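4.2 Data collection with the hand-held gripper

Demonstrations were recorded with the hand-held version of the Trikari gripper, so no arm was needed on site. Three operators (Mỹ Triệu, Arwel Price and Ysaline Lebrun) worked in 13 private homes during June. Each operator completed the same short training session before recording, led by Marlene Hollmann.

A demonstration starts with the gripper open above the item and ends when the item has been placed and released. Operators were told to approach slowly, close on a folded edge where one was available, and keep the fingers in view at all times. Episodes with a dropped item were kept and labeled as failures. Episodes with lost tracking were deleted.

The final set holds 1,899 episodes, of which 33 are labeled as failures. Towels and other small textiles were handled on beds, tables and chairs. Beds gave the most trouble in labeling. Patterned bedding made the outline of the item hard to separate from the background, and soft surfaces shifted under the fingers during closing.
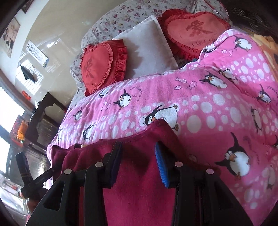 Figure 7. Grasp on a folded maroon towel at the near edge of a bed, wrist camera view.

Gripper width was logged with each video and aligned to it by time stamp. For textiles we used the width signal to find the moment of closing, then corrected it by hand where the cloth was thick. Gwenaël Guérin checked the corrected labels against the video. The same procedure was applied to the table and chair episodes, which are covered in Section 4.3.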